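Projects > Student Work > Robotics and Automation > Reports

Next project | Previous project | All reports | Search

Reviewing the Wollex wrist-marker kit: can you teach a robot to clean a bathroom by wearing the robot's hands?

Final report, third-year mechatronics elective

1. What we set out to do

Our group wanted a cleaning robot. What we had was a semester, a shared budget and a simulation licence that ran out in May, so we did the next best thing and looked hard at how people collect the data that cleaning robots learn from. The Wollex kit is sold to small labs for exactly that. You strap a printed cube to each wrist, put on a backpack and a head camera, and do the chore yourself while the software works out where your hands are.

We loved this idea from the first meeting. Teleoperating an arm is slow (two of us had tried it in second year and still grumble about it), and a person can wipe something clean in the time it takes an arm to find the sponge. If a wearable kit could give us decent wrist paths without an arm in the room at all, that would open the whole area up to student groups like ours.

The report covers how the kit went together, how it behaved on bathroom jobs, how it compared with the Edier glove that our department already owns, and whether we think next year's group should use it.

2. Unboxing and setup

The kit comes in a hard case with foam cut-outs. In ours we found the cubes, wrist straps, the head mount, the backpack with the recorder inside, and a calibration sheet that you have to tape to something flat. The manual is short and pretty good, apart from the page on lens calibration, which reads like it was translated twice.

First-time setup took us an entire Sunday. Most of that was our own fault, as we printed the calibration sheet at 96 per cent scale and then couldn't work out why every wrist was floating above the bench. Once we reprinted it properly, calibration was quick, and by the end of semester any of us could be strapped in and recording before the kettle boiled.

A few things we liked straight away:

- The cubes are light. You forget them until you try to put a hand in your pocket.
- Straps adjust one-handed once you get the knack.
- Recordings are saved on the backpack, so there is no wi-fi to fall over.
- Every face of a cube has its own pattern, so the software only needs a clear look at one face to get a position and an angle.

3. The tasks

We picked bathroom work because it is full of things that vision systems hate. Glossy ceramics, polished stone, clear panels, curved edges, and the worker's own arms getting in the way of everything. Our tasks were wiping a benchtop, wiping a basin, wiping a clear curved panel on both sides, and hanging a towel. The panel job was the favourite, mainly because we all expected it to fail. 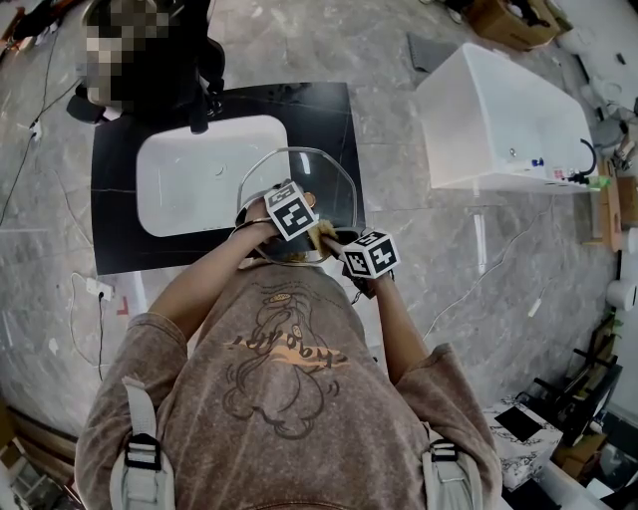 Wiping is a lovely task for this kind of study. It needs both hands, one to hold and one to work, and the two have to cooperate the whole time. The holding hand makes tiny corrections that you never notice yourself making. When we plotted the wrist paths afterwards, those corrections showed up as a little wobble that matched the wiping strokes, and there was real cheering in the lab when we saw it. That is the sort of detail we had hoped a wearable kit would catch.

Across the semester we recorded 740 clips. After trimming out false starts and one long recording of somebody eating lunch, we handed them to Zein, the open-source tracker we used as a second opinion on the Wollex software. Both programs got the same raw video and the same calibration file.

4. Results

The headline is that tracking was far better than we predicted. The Wollex software kept hold of both cubes right through most wiping strokes, including plenty where a forearm crossed in front of the other hand. Zein gave almost the same paths but dropped out sooner when a cube turned edge-on to the camera.

Where did it go wrong? Reflections, mostly. Polished surfaces can throw back a mirror image of a cube, and in 21 clips the software jumped to the reflection for a moment before correcting itself. The jumps are easy to spot on a plot (your wrist appears to teleport through the bench) and a simple speed limit in our clean-up script caught every one of them.

The other weak spot is reach. If you work with your arms well out and look down, the camera sees the cubes nicely. If you look up to grab a towel, they leave the view and the path simply stops. We started reminding each other to "watch your hands", and that helped a lot, though it does make you clean like somebody defusing a bomb.

Compared with the Edier glove, the Wollex kit loses on finger detail. It knows where your wrist is and nothing about your grip. For wiping we didn't mind. For buttons, taps or screw lids we'd want the glove, or ideally both together, and we would really love to see someone try that!

5. Comfort and running costs

Everyone in the group wore the rig for full sessions. The backpack sits well and the weight is fine for an hour. The head mount gets tight across the forehead, and the shortest member of our group had to pad it with a folded tea towel. Straps got grubby quickly and came up good after a hand wash.

Replacement cubes come as printed sheets that you glue onto blanks. We went through 3 of them, all scuffed at the corners. Ostlow, the local supplier, had spares on the shelf, and we'd recommend ordering a couple with the kit.

6. Would we use it again?

Yes, and we'd start earlier. Our suggestions for the next group are to check your print scale with a ruler, record a short test clip after every battery change, and keep a matt cloth handy for any surface that reflects badly. We would also label clips as you go. We left it all to the last fortnight and ended up with 2651 labels to enter by hand, in a room with one good chair.

Our plotting scripts and the clean-up filter are in the course repository under the wiping folder. The towel clips are there too but haven't been filtered yet.

Comments

benchtop_goblin: Great read. Did you try covering one or two faces of the cube to see how much it really needs? We did that with paper markers and got a surprise.

mechie3rdyr: The 96 per cent print scale got us as well. Three days it took us to find it. Should be on page one of the manual in red.

tidal: Would be keen to see the wobble plot from section 3, is it in the repo?

Report authors: @tidal yes, it's in the wiping folder, second plot in the notebook. @benchtop_goblin no, but that's a great idea and we're passing it on to next year's mob.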